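3.2 Laying out the coffee things

Before we come to the sorting of the diary entries, it may help to say a little about the objects themselves, as so much of what our households told us turned on small matters of where things are put down. The Moddale study began in May with a long round of kitchen visits, and over 300 diary entries came back to us, a good many of them written (rather charmingly) on the backs of shopping lists. Of these, 74 dealt with moving beans from a storage vessel to something else, and it was these that persuaded Noemí Robles and me to give the coffee corner a section of its own. The arrangement in Figure 2 has the few things our diarists mentioned again and again: a see-through vessel of beans, a lid, a spoon and a mug.
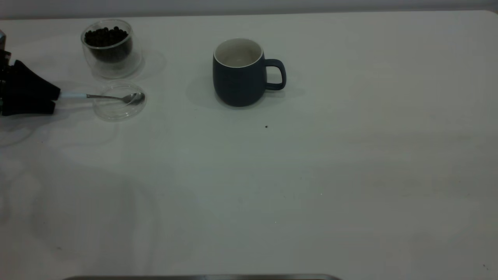 Figure 2. Beans, lid, spoon and mug on a white tabletop. The bowl of the spoon is above the lid.

We had supposed, going in, that people would talk mostly about the spoon, and whether it was heaped or level. They hardly did. What they wrote about, at length and with real feeling, was the lid. One Pornard household kept a saucer just for it, while another had settled a running argument by agreeing that the lid always goes to the left, whatever else is happening on the bench. Robles has called this the "resting place" of a part, and we have kept her term throughout, along with her habit of recording it separately from the resting place of the vessel it belongs to. 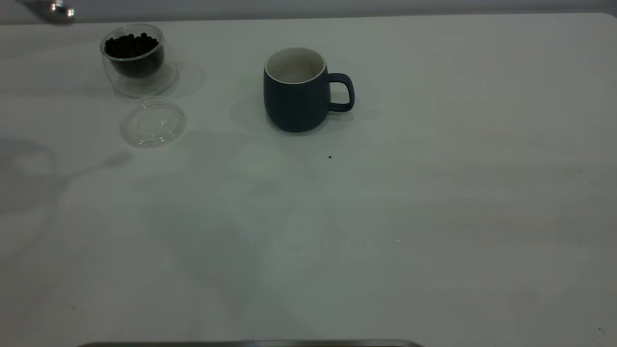

Resting places tend to be chosen for nearness, and our coding sheet, adapted from the one Çetinkaya used for sewing boxes, gives a part its own line whenever it lies apart from its vessel. We coded distance in three plain steps: touching, near and far. A clear round lid lying flat just in front of the glass of beans, with only a narrow strip of table between the two, would be "near", and the dark blue mug over to the right is coded on a separate line as the receiving vessel. Ozan Güler, who coded the Wistoswood diaries, found the middle step the hardest to apply from written entries alone, and he and Robles went back over 180 lines together before they were happy with it. The few they could not settle are marked as unclear in the tables and left out of the comparison in Section 4.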